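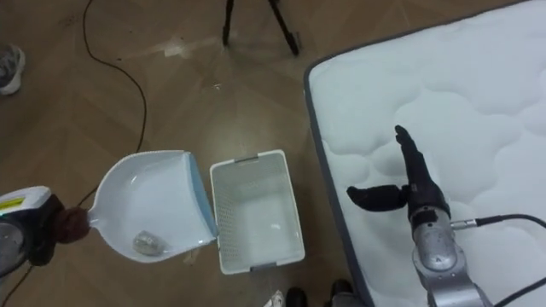

Firnley, September

Section 7. Dustpan-to-Basket Task

The Kendix club sheet says any new team can run this task in an afternoon. We have our doubts. Plan on two sessions.

1. Set the white basket on the floor with its long side next to the mattress. Leave it empty.

2. Wrap the dustpan handle in cloth before you close the left gripper on it. The Luvow notes call the wrap optional. Try it bare and see how far you get.

3. Put one small piece of trash in the pan. One is plenty — a full pan proves nothing at this stage.

4. Bring the blue lip up close to the basket and stop. Keep the right gripper open and above the mattress.

5. Tip the pan slowly. Score the run only if the piece ends up in the basket.

Note: The Hashemi score sheet asks for 20 runs. A team that reports 20 clean ones should be asked to do them again with a judge watching.

Caution: Check the cable on the right arm before each run. "It was fine last time" is not a check. Keep feet back from both arms while the power is on.

If the pan slips in the grip, go back to step 2.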